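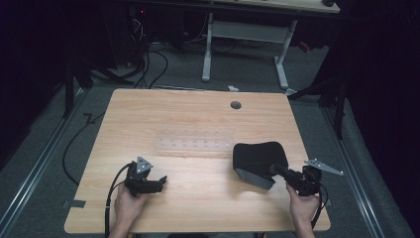

Court observers wanted, Stoncombe

We need people to sit in the public seats at Stoncombe Crown Court and write down what happens at sentencing hearings. Last year we read 113 local news reports of sentencings. Most gave the outburst or the tears and left out the judge's reasons. We doubt that serves victims, defendants or readers, though we'd like proper notes before we say so any louder.

You would cover up to 15 hearings between September and June, mostly from 10am. Some will be put off after you've arrived. Some will be dull. You'll hear distressing statements, and a leaflet with a helpline number is not much comfort, so Teemu Koskela will ring you after the hard ones.

**What we ask**

- legible notes, no opinions in them
- two training evenings at the Vekedis office
- no link to any case on the list

Law students may apply, but a degree won't move you up the pile. We pay fares and lunch. We don't pay a wage, and we won't call it "exposure".

Write to Tyyne Savolainen at Vekedis, 2 Brasmont Road, with a page on a court report you didn't believe and why. No CVs, please.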